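Tote (storage)

A tote, also called a tub, tray or bin depending on the region and the depth of the container, is an open-topped moulded container used to hold, sort and carry small goods. Totes are found in warehouses, school classrooms, commercial kitchens, pharmacies and private homes. Most are made of plastic, although fibreboard and metal versions are still produced for some trades.

Terminology

In Australia, "tub" is the everyday word for a deep household container, while "tray" is kept for anything shallow enough to reach across without lifting the arm. Trade catalogues are less consistent. The distributor Brilell lists the same product as a tote in its warehouse range and as a tub in its schools range. A container with a hinged or clip-on lid is usually sold as a storage box.

Materials and manufacture

Polypropylene is the most common material. It resists grease and most cleaning products, tolerates repeated flexing at the rim and can be coloured in the mould. High-density polyethylene is preferred for cold stores, where polypropylene can become brittle. Nearly all small totes are injection moulded in a single piece. The walls are given a slight outward taper, known as draft, so that the part releases from the mould and empty containers nest inside one another.

Pigment may be solid or translucent. Solid colours hide the contents and show fewer scratches. Translucent colours let a worker judge whether a container is full or empty from the side, and they use less pigment, but they cloud with age and repeated washing.
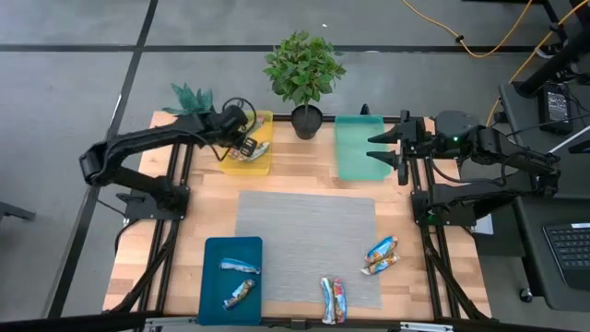
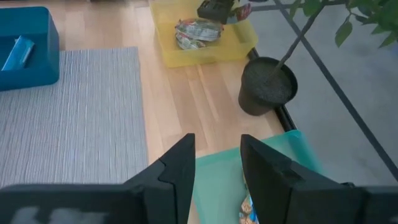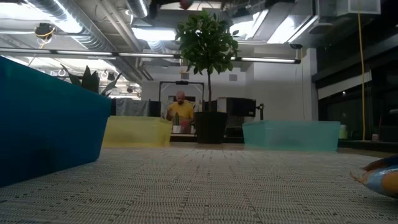
Plastic trays and bins in use.

Colour coding

Colour is the simplest form of labelling. A small operation may need only 3 colours: one for incoming goods, one for goods awaiting a check and one for goods ready to leave. Food businesses often assign colours by ingredient group to reduce the risk of cross-contamination. There is no single national scheme, and a worker who changes employers may have to relearn what each colour means.

Colour coding has limits. Red and green are poorly distinguished by many people with colour vision deficiency, and for this reason the Cultus scheme pairs each colour with a shape moulded into the end wall. The scheme lists 172 combinations of colour and shape, most of them seldom used outside large distribution centres.

Stacking and nesting

Containers that nest save space when empty but need a lid or a swing bar before they can be stacked full. Straight-walled containers stack well and nest badly. The stack-and-nest pattern overcomes this with offset ribs: turned one way the containers nest, and turned through 180 degrees they sit on one another's rims. At the Planside depot, a change to this pattern allowed 1,000 empty totes to be kept in a bay that had previously held 177.

Care and disposal

Totes are washed by hand or in tunnel washers and should be dried upside down. Cracks usually begin at the corners of the rim. Damaged containers can be reground, though mixed colours yield a grey or black material suited mainly to pallets and garden edging.

See also
Crate
Magalhães rack
Pallet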